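Trirow Prerell – wrist-view planning and control software for assembly and rework cells

Home / Software / Prerell

Page updated Dec 10, 2023

Prerell is the bit of Trirow I spend most of my waking hours on, so forgive me if this page goes on a bit. I've had a go at writing the short version and it kept leaving out the things people ring up and ask me, so you're getting the long one.

It's a planning and control package for two-finger arms with a small camera at the wrist. You tell it what's on the bench and what you want done, and it works out how to get the fingers there without clouting anything on the way. Then it watches through the wrist camera during the last stretch and keeps correcting until contact. We wrote it for computer hardware work (seating memory, opening socket frames, pulling and refitting cards) and that's still where it's happiest, though a few of you have it doing connectors and relay boards and seem pleased with it.

What you get

The planner. Give it a coarse model of the bench and it'll plan through the gaps. Coarse really does mean coarse! A tower can be a box with a handle on top, and a standing card can be a thin slab. I used to model every capacitor and it made the plans slower and no better. The handle does matter, though. Draw it in, because the wrist is a lot fatter than the fingers and that's the part that swings past tall things while you're looking at the tips.

The tracker. This picks up edges and flat patches in the wrist view and matches them against your part models. It copes with grey parts on a grey board, which was the hardest thing we ever asked of it and the reason the November release was late. Colour helps when it's there (a green strip between two dark clips is a gift) but you can switch colour off altogether and it'll go on shape and shadow.

The glare mask. My favourite, and it started as a weekend fiddle. Ribbed or polished metal throws bright lines that look exactly like the edges of a slot, and the old tracker would cheerfully lock on to one and slide along it. Now you wave the arm over the bench once, it learns which bright lines move with the camera and which stay put on the parts, and it ignores the first lot. Redo it if you shift your lamps.

The finger guard. The fingers are always in shot, so Prerell keeps an outline of each one and won't treat it as part of the job. If you've bolted on your own prongs, run the outline tool again with the fingers open and then closed. It's under Setup, then Hand, and it's easy to miss.

The replay viewer. Every attempt gets saved with the camera view, the planned path, the actual path and the force trace on one timeline. You can drag back and forth and see where the two paths part company. I live in this thing. If you send me a support request without a replay, the first thing I'll do is ask for one.

Speeds and limits

The tracker runs at 30 updates a second on the standard controller. The planner gives up after 6 seconds by default and tells you what it was blocked by; you can raise that, but if it hasn't found a way by then it's usually because your model has two things overlapping. Working distance for the wrist camera is up to 300 mm from lens to part. Past that it still tracks, but I wouldn't let it insert anything.

The parts library ships with 161 models. Most are slots, sockets, latches and drive brackets, plus the plain housings people practise on. You can add your own from a CAD file or by tracing one in the viewer with the mouse, which is cruder but often good enough for a pick.

What it works with

Any arm that takes streamed joint positions should be fine. For the hand, we talk to the Avton two-finger drivers out of the box, and there's a small plug-in interface for everything else. Cameras need a fixed focus. Autofocus drives the tracker mad, so please turn it off before you write to me.

Force sensing is optional. Without it you get position moves and a soft stop on motor current, and that'll do for picking and placing. For seating a strip into a slot, or anything with a latch, I'd want the sensor.

The calibration routine is the Zinchenko module, which is included with every licence and no longer sold on its own. It needs the printed target sheet. Stick the sheet down flat on something rigid, as a curled corner is enough to throw it out, and don't laminate it, the shine gets you every time.

What it won't do

It won't learn a job by watching you. It won't untangle cables, and a loose wire near a part is best modelled as a fat block and steered around. It also won't tell you if a chip is the wrong way round unless you've marked the corner in your part model, so mark the corner.

Licences

One licence covers one arm, with updates for as long as we're making them. Moving a licence to a new controller takes a minute under Account, and there's no charge for it. Schools and training workshops get the same package at a lower price, ask us for a quote. The trial is the full program with replay saving switched on, so if you decide against it you at least keep your recordings.

If you're not sure your bench will suit, send through a replay from the trial or even just a few still views from the wrist, with a line on which part you want to reach and from which side. I'll have a look and tell you what I'd model and what I'd leave out.
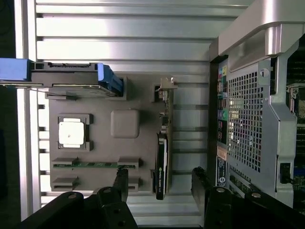
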